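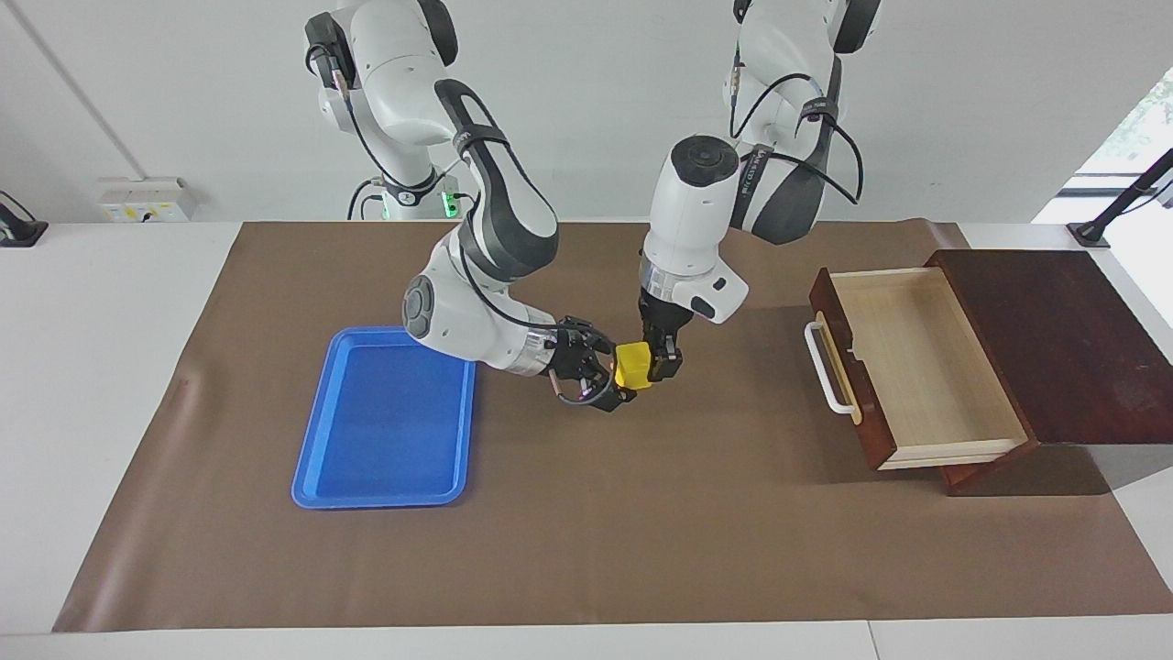
Handover between two arms: label the phases or not?

kfan_bench
23 August 2020

Hello all. I am working on a block transfer task with two arms. One arm takes the block, passes it to the other arm in the air, and the other arm puts it away. We train from demonstrations only, no reward.

My question is about labels. With 800 demonstrations and no labels, the policy does the grasp very well but is poor at the handover. The giving arm opens too early, before the second gripper has closed. If I add a phase label to every time step (approach, both holding, release), the early opening nearly disappears. But the labelling is slow work and I would like to avoid it. Has anybody compared the two in a proper way?

Kaiwen Fan

stendeck_user
We did, last December. For us the labels made no difference once the action chunks were long enough. What is your chunk length?

kfan_bench
It is 8 steps. I tried 9 also, but I did not expect a change from this and there was none.

stendeck_user
Then I think this is your problem. 8 steps is too short for a handover. The policy has to decide again and again whether to open, and one wrong decision is enough to drop the block. Please try much longer chunks before you spend a week on labels.

Xiaoyan_G
I don't agree with stendeck_user. Long chunks hide the mistake, they don't remove it. When the receiving arm comes in a little late, a long chunk will open the giving gripper anyway, as the plan was already made. We saw exactly this in Rillivholm with small blocks. With large blocks it was fine, and so the average looked good.

stendeck_user
Fair point about small blocks. Ours were large. But did you have gripper force in your observations? Without it the policy has only the cameras, and at the moment of contact the fingers cover most of the block.

Xiaoyan_G
No force, only cameras and joint positions. I would like to see the same test with force, but our grippers do not report it.

a_furukawa
May I suggest something in the middle. You can get the "both holding" label for free from the gripper width. If both grippers have stopped closing before they reach zero, then both hold something. We labelled 3000 demonstrations in Jirnamstead by this rule, and my colleague Shufen Jiang checked a part of them by hand. The errors were mostly at the start of the phase, a few time steps too early.

kfan_bench
Thank you, this is very helpful. A few steps too early is the bad direction for me, but I can shift the label later. Does the rule still work with a thin object?

a_furukawa
Not so well. With thin things the width is almost zero and the noise is of the same size. For a block you will have no trouble.

Xiaoyan_G
Please also report the result by block size, and not only one success rate. And keep the start positions the same for both policies - otherwise we will have this discussion again.

kfan_bench
Yes, I will do it so. Plan: the same demonstrations, with and without the width label, short and long chunks. I will write here when the runs are finished.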